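Can a robot strip an old office PC yet? Jucélia Guimarães at Jelisdale wants one that can – 900 desktops waiting since November, all different inside.

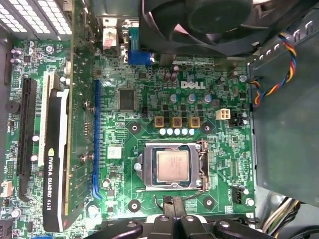

Finding the processor is easy now. Touching it, fine. Bent levers, clips, anything springy – still slow.

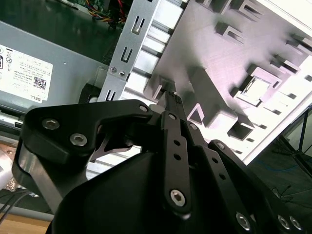
And tight corners. A hand does it by feel, no thinking. Software has to gues how hard is too hard.
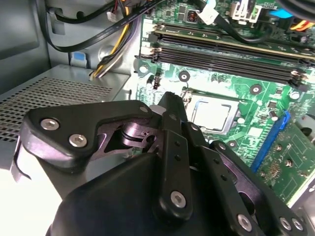 Guimarães gives it two years. Her bench crew says longer. Cables, mostly.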